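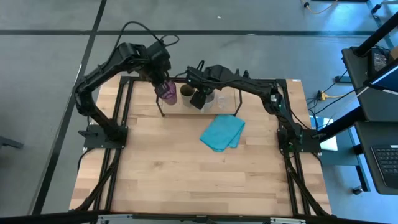
Search this forum
Advanced search

Leeks left in the ground, anyone else?
Posted in December by muddyboots_plostbridge

Evening all. I grow veg on a small rented place just outside Plostbridge, nothing grand, and I'm sitting here with about 2,400 leeks that I can't shift. The packhouse at Maltton dropped my order to a third of what we'd agreed in spring, said the supermarket wanted thinner ones (thinner!) and that was that. They're lovely leeks. I've sold what I can at the gate but you can only get so many people up a wet lane in the dark.

Do I pay to have them lifted and hope, or plough the lot in and get on with next year? My other half says plough. I can't quite bring myself to.

hedgerow9
Plough them in. Sorry, I know it hurts. I did it with 5 acres of spring cabbage and sulked for a month, but the ground was better for it and I wasn't paying a gang to lift stuff for the compost heap. Work out your lifting cost per crate first, then ring round. If you can't beat that figure, stop.

saltmarsh_sal
Don't you dare! Leeks will stand for ages, they're not lettuces. What variety are they? If it's Abera or something else hardy you've got until March at least, and prices nearly always pick up once we've had a proper freeze.

muddyboots_plostbridge
Half are Abera, half are Garar. The Garar are looking a bit rusty on the outer leaves already, if I'm being fair.

saltmarsh_sal
Then lift the Garar now and leave the Abera where they are. Easy.

hedgerow9
Easy if you've got somebody to sell the Garar to, which was the whole question, Sal. And "prices nearly always pick up" is what I told the bank.

twobarrows
Have you tried the veg box people? There's a scheme my side of Maltton that took 36 crates of parsnips off me last winter when the packhouse messed me about. Didn't pay brilliantly but they paid on time and they did not care one bit what shape anything was. They'll want them trimmed, mind, so allow for that. It's miserable work with cold hands.

muddyboots_plostbridge
Ooh, hadn't thought of boxes. Are they fussy about rust? I can strip the outside leaves back.

twobarrows
They weren't with mine but parsnips don't get it, so ask. Ring before 9 in the morning or you'll just get the machine.

old_tilth
Going against the grain a bit, but what does your contract with the packhouse say? If you agreed a tonnage in writing they can't just wave it away over thickness. I'd be sending them a letter before I lifted a single leek.

hedgerow9
And never sell to them again? There's only the one packhouse round there.

old_tilth
Doesn't sound like they're buying much as it is.

muddyboots_plostbridge
Ha, fair point. It was an email, and it says "subject to quality" at the bottom, so I don't fancy my chances. I'll ring the box lot in the morning about the Garar and leave the Abera standing until after New Year. Other half not convinced. We're having leek and potato soup again tonight.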